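My Afternoon With the Robots at Jirnel

Have you ever tried to pick up a potato chip while wearing oven mitts? Go on, try it if there's a grown-up around and a bag of chips to spare. It's really hard! You squeeze too much and crunch. You don't squeeze enough and it drops on the floor (hello, dog). That's a bit like what a robot has to deal with every single time it reaches for something.

I got to find out all about it at the open day at Jirnel, a workshop where people teach robot arms to help in the kitchen. It was on 16 August 2024, and it was so hot outside that I was mostly excited about the air conditioning. Then I saw the arms and forgot all about the heat.

First surprise: the robots don't look like people. No head, no legs, no blinking eyes. A robot arm is more like your own arm, all by itself. It has joints that bend like your shoulder, your elbow and your wrist, and a motor hides inside each one. At the end, where you'd have a hand, there's a thing called a gripper. The one I liked best has just 2 fingers. You have five on each hand, so you win!

Two fingers can still do a lot, though. Try it yourself. Hold out your thumb and your pointer finger and tuck the rest away. Now pick up a pencil. Easy, right? Now try opening a jar. Not so easy! The arm has to plan for that, and it tries to find a good spot to pinch before it closes.

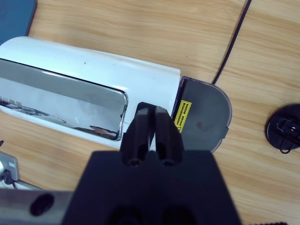 So how does it know where the good spot is? It has a little camera near its wrist. Imagine if you had an eye on the back of your hand! Wherever your hand went, your eye would go too, and you'd always get a close-up of whatever you were reaching for. The robot's computer looks at those close-ups and works out how far to go and which way to turn.

Shiny things are tricky. When you look at a spoon, you can see a wobbly upside-down you in it, and you know it isn't a tiny person living in the spoon. A computer has to learn that. Glass is hard for it as well, and so is anything with a mirror finish.

The learning part takes ages. A person moves the arm through a job, then does it again, and again, with things put in slightly different places. For one job the team at Jirnel had saved 301 tries! I asked if the robot gets bored. It doesn't, but I was told the people do, and there is a snack drawer for that.

My favorite bit was the wrist. The guide made it turn 90 degrees, which is the same as a corner of a square, and then back again, very slowly. It made a soft humming noise like a fridge. We all stood behind a yellow line on the floor, and there was a big red button that stops everything at once. No, I wasn't allowed to press it. Yes, I asked.

Here are some words I learned:

Gripper: the robot's hand.
Joint: a place where the arm can bend or turn.
Sensor: a part that notices things, like a camera or something that feels a push.

If you'd like to see the arms too, Jirnel is having another open day in November. Bring a question with you. Mine is going to be about jars.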